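A table that gets used

I went out to Gillness to talk to a woman who refinishes tables for a living, and I was late, and she had already started on the coffee without me. Fair enough!

Her shop is called Pitport, after the street her grandfather lived on, and she has been at it for nine years. Before that she sold insurance. "I was good at it," she told me, "but I went home every night and sanded something."

I wanted to know what people get wrong about a wooden tabletop. She laughed for a while — I think she gets asked this a lot.

"They're scared of it," she said. "They put down a pad, then a cloth, then another cloth for company. I had a customer from Hinojosa who hadn't seen her own table in 30 years. I took everything off and she said, oh, it has stripes."
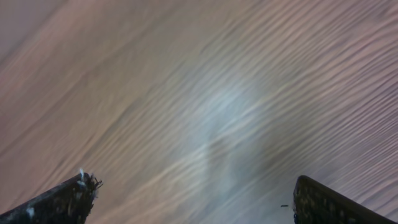
She's big on grain, and on light too. She'll turn a table two or three times before she decides which way it should face a window, and she likes a finish with a bit of shine to it. "Matte is fine, everybody wants matte. But I like it when the light lands on the wood and you have to move your head to see the lines again."

And cleaning? A soft cloth, barely damp, wiped along the grain. She won't sell polish, although customers keep asking for it (I asked too).

Her biggest job so far was a long dining table for a family over in Brultel, and the bill came to about 4000 dollars. They called her in April to say one of the kids had done homework on it without a mat.

"I said good," she told me, and poured the last of the coffee.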